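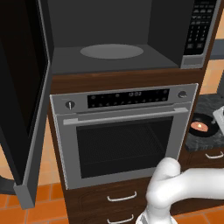 I bought the Grernine kitchen package for our simulator in December, and I can give it only 2 stars of five. The fault is with the microwave door. When the arm opens it, the contact force jumps without reason and the controller goes to emergency stop. In the render everything looks correct – the door is wide open, the turntable is in its place, and the arm is low in front of the oven, near the drawers. But the log says collision. My colleague Hortensia Yupanqui ran 2,484 episodes and 433 of them stopped with this same error. We suspect the invisible collision shape of the door is larger than the door itself.

The drawers and the oven handle gave us no trouble. Support answered after 3 weeks and proposed to turn off the force limit. I would not do this, as we use the same limit on the real arm.

Nidia Alvarado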